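Suqin Yao
March 12, 2026

A little thread about tablecloths in shared rooms, after I finally put the blue floral one on the big table in our lounge. I have opinions, so get comfortable. 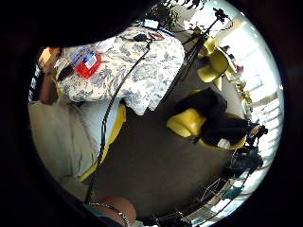
What size cloth do you need for a long shared table?
Measure the top, then add about 20 inches to both the length and the width, so you get a nice drop on every side without people sitting on the hem.

I love a toile pattern for this job. It's busy enough that a coffee ring can hide in it until laundry day, and the blue is so cheerful next to yellow chairs! (Gray carpet needs all the help it can get.)

Now, cables. If one has to run from the table down to the floor, please route it along a wall or tape it flat. Kristine Marquez caught her foot on ours in January and took 4 mugs with her. She was fine, the mugs were my favorites.

Papers and packaging pile up the minute you give people a pretty surface, I don't know why that is. We keep a tray at one end now and whatever is still in it at 5 gets sorted or recycled, and Yufang Xiong is wonderfully strict on that point.

Coats go on the backs of chairs in our house too, so I won't lecture. But do put up a few hooks if you have the wall for them, your chairs will slide in so much better.

Oh, and for washing: cold, gentle, hang it up damp and smooth the folds with your hands. Mine has never met an iron and I plan to keep it that way. Tianyou, I still have your clothespins, come by for tea and get them.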